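Tips > Around the House > Telly and Streaming

Keeping the picture going on a big streaming night

We are a household that likes to watch a new episode the moment it lands, blankets out and phones away, and over the years we have had our share of spinning circles at five past eight. Sometimes the fault is at the other end and all you can do is put the kettle on. Quite often, though, it's something in your own front room, and those are the ones I want to go through.

Start an hour early, if you can bear to. Turn the television on, open the app and let it do any updates it has been saving up for you – ours once wanted up to 800 MB before it would play a thing, and the children have never let me forget it. While you're there, check you are still signed in. Typing a long password with a remote control is no way to spend the opening titles.

Next, have a look at where the router lives. Ours sat behind the fish tank for years, next to the cordless phone, and the bedroom set suffered terribly. Moving it up on to an open shelf made a great difference. If your television has a socket for a network cable and the router is close by, use it, and tuck the cable along the skirting board so no one goes flying with the crisps.

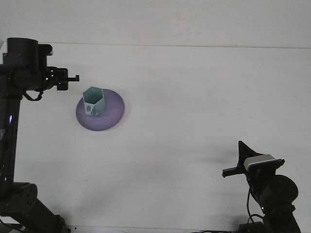

Haris Paracha wrote in to say that he downloads the first episode to a tablet in the afternoon wherever the service allows it, and that a long lead from the tablet to the television has rescued two family evenings so far. Do check that your app will play downloads through a lead, he adds, as one of his refuses.

If it stalls all the same, close the app fully and open it again before you touch anything else. After that, switch the router off at the wall, leave it a minute, and give it a good few minutes to come back – longer than you think! Dropping the picture quality a notch in the settings helps too, and on our old set I can hardly tell.

Recent tips
Getting dust out of speaker grilles
Taming the cables behind the telly
Labelling remote controls for grandparents
Quieter popcorn for film night

Contact us | © 2024 Horormont Household Tips | Back to top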